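Subject: Re: [shop-robots] Wrist cam exposure, and how close is too close?
From: Kenza Abdelaziz
To: shop-robots list

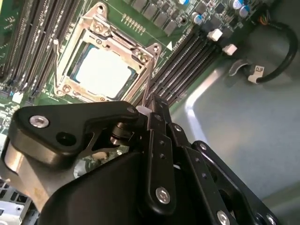 Hi all, sorry for the slow answer, I've been down in the basement with the arm most evenings and my inbox got away from me! Erlinda asked how I'm getting on with the server board project, and the short version is that the moving part is going fine and the seeing part is driving me nuts. I've got the gripper coming in over the memory slots now without me holding my breath the whole time. The trouble is the processor. Look at the lid inside the socket bracket, it's just a white rectangle, no markings at all, while the slots on both sides come out nice and dark with good edges. So any idea I had of reading the chip lettering to confirm which way around the board is sitting is dead, at least with the light I have. What I'm trying instead is the little white triangle printed next to the socket, plus the two white latches at the ends of the right-hand slots. Those are bright against dark stuff and they don't glare, so my blob finder likes them a lot better.

Erlinda wrote:
> Kenza, last I heard you were going to teach the arm to pull memory
> sticks out of old servers. Did you ever get past the foam mockup? I'm
> asking because Hidayah and I want to do something like it here at the
> shop with the Kalton arm, and before we bolt anything down I'd like to
> know (1) where you put the camera, (2) how you keep from mashing
> the board, and (3) whether you locked the exposure or left it on auto.
> Ours hunts like crazy whenever it goes over bare metal.
>
> Also, do you still have the spare Drendetti servo horn? We cracked one.
>
> Erlinda

OK, so taking these in order, more or less.

Camera is at the wrist, looking down past the fingers. I know Sanaa is a believer in a fixed camera overhead and I went back and forth on it for most of September. Overhead gives you a much calmer picture, but as soon as the arm leans over the socket you lose exactly the bit you care about. With the wrist mount the gripper eats the lower half of the view and you learn to live with that. You can mask it out, mostly. My mask is a polygon I drew by hand and I have to redraw it every time I take the fingers off, so if you have a smarter way I'd love to hear it. The two finger bars with the rows of small holes are the worst for this, because the holes look a whole lot like screw heads to my detector. I've thought about putting black tape over them and haven't gotten to it.

On not mashing the board: go slow, and put a floor in software. I have a hard stop 40 mm above the board that the arm can't go below unless I'm holding a button, and below that it creeps. I also cut the current limit on the grip way down. I started at 700 mA because that's what the Itlow driver came set to, and that is way too much for anything near a motherboard, please don't copy me! I'm at 116 now, which sounds like a silly number but I got there by squeezing a foam earplug and turning it down until I liked how it looked. Chaimae laughed at me for that and then went home and did the same thing to hers.

Cables scare me more than the board does. There's a black one on this chassis that comes out in a big loop along the side and swings back, and it's held to the wall with a gray plastic clip (it even has a label on it that says CLIP, in case I was wondering). I've drawn a keep-out box around the whole loop, bigger than it needs to be. If your donor machine has anything like that, do the keep-out before you do anything clever. I did it in the wrong order on the last chassis and hooked a fan lead, and the arm just kept going, very politely, until the connector let go.

Exposure: locked. Auto was hopeless here too. You've got a light gray chassis floor with a shiny bend in it right next to the board, and every time the arm drifted that way the whole picture went dark and I lost the slots. I set mine by hand with the arm parked over the slots and gave up on the processor lid completely. I've got a cheap ring light dimmed down to 50 percent and I suspect the ring itself is half the problem, so next I want to try lighting from the side with a piece of tracing paper in front. If anyone has tried crossed polarizers on something this small I'm all ears, especially where you got the film. The Saarela sheet I bought has a gritty coating and made everything look like soup.

What I haven't solved is the latches. Finding them is one thing, flipping one open with a fingertip is another, and my fingers are really too wide for it. Hidayah, didn't you print some narrow tips for the connector job? If the file is still around could you post it to the list, or just send it to me? I can print them here if they don't need anything fancier than PETG.

And Erlinda, yes, I still have the servo horn! I have two of them. Send me your address again and I'll stick one in an envelope. It's the 25-tooth one, so check that against what's on yours before you get excited.

I'll be on the evening call if we're still doing that. If the mask thing is easy for one of you, bring it along, I'd much rather steal yours than draw another polygon.

Kenza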